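Plotton > Shop > Practice materials > Pads
Lillum suture practice pad
Item: Lillum, standard
Availability: in stock, sent from our store in Zapata
Sold as: single pad, or box of 12
Add to basket
Add to wish list
Tell a colleague

Lillum is a soft synthetic pad for the practice of stitching and knot tying. It is made for students of medicine, nursing and veterinary care, and for all persons who must keep their hands in exercise between one course and the next. The pad is delivered with the surface closed. You make the incision by yourself, in the place and the length which you want, and this is the main difference with our older pad, which came already cut.

We began to make Lillum after many letters from teachers who told us the same thing. The cut of the older pad was always opening in the same corner, and after some lessons the students knew the pad better than they knew the stitch. With a closed pad each student can prepare a straight incision, a curved one, or a corner flap, and can change the direction on the other side of the surface.

The material

The pad has a top layer, a middle layer and a base. The top layer is fine in texture and gives a light resistance to the needle. The middle layer is softer. If you take too small a bite, the thread will cut through it when you pull, as we wish it to do. Between the middle layer and the base is a mesh, so the pad doesn't tear in its whole length when a stitch is pulled very hard.

The top layer can feel a little oily on the first day. This is normal for the material and does no harm to the thread. Please do not wash it away with alcohol, the surface becomes hard and later it cracks.

The pad contains no latex and no animal product. It is for training only and is not sterile.

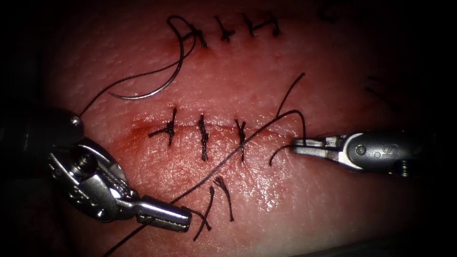
Interrupted stitches in dark thread, in two rows.

Which stitches can be practised

Simple interrupted, vertical and horizontal mattress, figure of eight, simple continuous and subcuticular. The subcuticular stitch is possible, but we recommend to wait with it until you know how the layers feel. For deep closing there is enough thickness in the middle layer to bury a knot.

For beginners we suggest interrupted stitches and nothing else in the first week. Make the incision short. Draw the entry and exit points with a soft marker if it helps you, the ink goes away with warm water and a little soap. Keep the same distance on both sides of the cut. When the edges turn inwards, the needle has usually gone in too flat, and when they climb one over the other, one side was taken deeper than the other. You can take the stitch out and look at the hole, which remains visible for some moments before the material closes again.

A dark thread on a light or red ground is easier for the eye. Students who use pale thread on a pale pad often believe that the knot is square when it is not.

Thread

No thread is included with the single pad. The box of 12 comes with a reel of Zirnix training thread, black, 100 metres. Zirnix is braided and not coated, so the knot holds well but does not slide much. If you want to learn a sliding knot, a monofilament is better, and you will find it on the page Thread and needles.

The thread on the reel has no needle attached. You need eyed needles, curved, with a cutting point. A round point goes through the top layer only with force, and then the pad moves on the table and the student is angry with the pad.
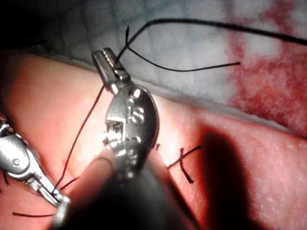
Black thread held in the jaws.

A word about holding the thread and the needle. The jaws of a needle holder have ridges, and these ridges damage the thread where they close on it. For the short end this has no importance, you will cut it. For the long end try to take it with the fingers, or take it near the tip only and do not turn it. Many broken stitches that are sent to us as a complaint about the thread are broken exactly at the place where the instrument was.

Hold the needle a little behind its middle. Close to the eye it bends.

Fixing the pad

Put the pad on a flat surface. The base has a light grip, enough for a smooth table but not for cloth or paper. For a longer lesson use the Lillum tray (sold separately), which has a raised border and suction feet. The tray can be inclined, so that the student works with the pad at an angle, as it happens often in the true work.

Do not fix the pad with nails or strong adhesive tape. The tape takes away the top layer when you remove it, and we cannot replace a pad damaged in this manner.

Question from a customer

Baltasar Bustos wrote to us to ask if the pad can be bent over a curved form, for example a bottle or a rolled towel. Yes, it can. When it is bent, the edges of the incision open more and the tension is higher, so it is a good exercise after the flat one. Do not leave it bent over night. It keeps the form, and then it needs a few days under a book to come back.
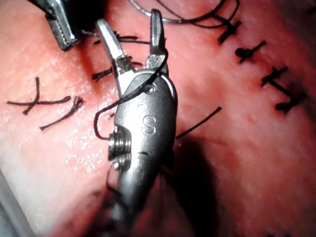
Jaws open over the pink-red surface.

Care and storage

After use, take out all the stitches and the small ends of thread. Wash the pad with cool or warm water and soft soap. Dry it with a cloth which does not leave fibres. A little talcum powder on the base is good, on the top it is not necessary.

Keep the pad flat, in its bag, away from the sun and from heating. Do not put two pads with the top layers together, they will stick. Do not put newspaper under it either, the print goes into the material and stays.

Stored in the closed bag, the pad keeps its softness for 12 months. After this time it can still be used, but the top layer becomes more stiff and the needle makes a small noise when it passes.

How long one pad will serve depends very much on the hand. Change the place of the incision often, and leave a finger of distance between the old cut and the new one. When the surface is finished on one side, some teachers cut the pad in pieces and use the pieces for knot tying only.

Colours

Standard: pink-red. Three skin tones can be ordered also, with a slightly longer delivery. The price is the same for all. The colour may vary a little from one production to another, so schools which wish to have all pads equal should order them together.

Delivery and return

Orders which arrive before noon leave our store in Zapata on the same working day. Unused pads in the closed bag can be returned. An opened pad we take back only if it has a fault, and in this case please send us a photograph of the fault and the number printed on the label of the bag, before you send the pad.

Schools can pay by invoice. Write the name of the school and the name of the person who receives the goods, otherwise the parcel comes back to us, as happened several times in May.

The price list on this page is valid from 26th September. Older price lists which you may have on paper are no longer valid.

Related items
Lillum tray with suction feet
Zirnix training thread, black, reel
Eyed needles, curved, cutting point
Marker, soft, washable
Bag for storage, spare

Contact Plotton
Terms of sale
Back to Practice materials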